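Evaluación de una ecosonda portátil para embarcaciones menores

3. Metodología

El presente trabajo compara la unidad Zorel con el equipo de referencia Hayashi en el embalse de Wustotard. Se efectuaron 27 pasadas a 7 metros de profundidad, con registro simultáneo de ambas señales.

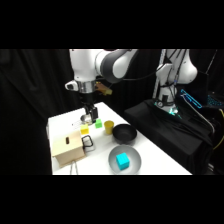 Figura 2. Brazo con pinza sobre la mesa blanca.

4. Resultados

La lectura de fondo del Zorel presentó mayor dispersión sobre lecho fangoso. El barrido lateral distinguió los troncos sumergidos hasta

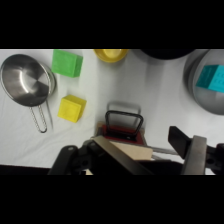 unos 300 metros del embarcadero de Stuvanside. Queda pendiente repetir las mediciones en abril, con el nivel del embalse más alto.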